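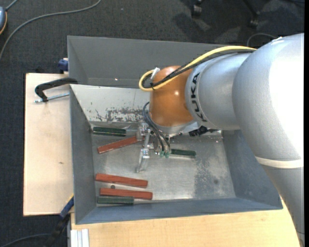 Home | Hoops | Road Trips | Archive | About

Second night at Vasilakis and my knees already hate me

21 October 2023

So the season opener happened, and if you follow the Arkano women's team you already know the score, so I'll skip to the part where I sat on a wooden bleacher for two and a half hours and then drove home with the heater on my feet. We won! By five! I had us losing by more than that, which tells you what I know about basketball after all these years of watching it.

Some of you asked after last week's post whether I was keeping my season ticket after the price went up. Yes. It's 388 dollars now for the full home schedule, and I grumbled for a whole evening and then paid it before bed. I looked at going game by game, but I'd have ended up at every single one anyway and spent more. Same section as before, up behind the visitors' bench, where you can hear everything their coach yells. Last night it was mostly the word "corner."

And she had a point, because corner threes were killing them. Husside plays this packed-in zone where everybody's feet are practically in the lane, and for the first quarter we just dribbled around the outside of it like we were looking for a parking spot. Then somebody on our bench must have said something, because we came out in the second and started throwing it to the high post and kicking it out to the corner, over and over. Three makes in a row. The student section (small, loud, one of them in a bathrobe) lost their minds.

The third quarter I would like to forget. Nine turnovers by my count, and I was at the pretzel stand for part of it. The new point guard is quick, quicker than anyone we had last year, but she gets going downhill and leaves her feet before she knows where the pass is headed. She's a freshman. I keep telling myself that. By April she'll either have fixed it or I'll have gone gray.

What saved us was rebounding. We're not tall this year, and I figured Husside would push us around under there, but our forwards boxed out like their rent depended on it. There was one possession late where we got three offensive boards in a row, missed all three putbacks, and then got fouled on the fourth try. Ugly, ugly basketball. I was standing up and so was the whole row.

A couple of things on the building while I'm at it. Vasilakis Gym has new rims, and they are stiff. Shots that would have rattled in last season were bouncing out to the free throw line for both teams. They also moved the shot clock so it's half blocked by a speaker if you sit where I sit - so I spent the night watching the players' faces to guess how much time was left. And the parking lot exit is down to one lane, so give yourself 30 minutes to get out or do what I did and walk an extra lap of the concourse first.

Next up is Funama on the road. I haven't decided if I'm making the drive. Their gym is tiny and hot and I love it, and the popcorn is better than ours, but it's a long way back in the dark and they play that full-court press that turns every game into a track meet. If our freshman handles the press okay I'll be a lot more relaxed about the conference schedule. If she doesn't, well, we'll be seeing a lot of the backup, who is steady and slow and never does anything that makes me yell.

One more thing - the school says the conference contract with the current teams runs through 2028, so we get Husside twice a year until then. Good. I like having a team to be annoyed at.

I'll post again after Funama whether I go or just listen on the radio.

14 comments | 22 shares

Recent posts
Preseason guesses I will regret
The case for sitting behind the other bench
What I pack for a road game
Free throws, again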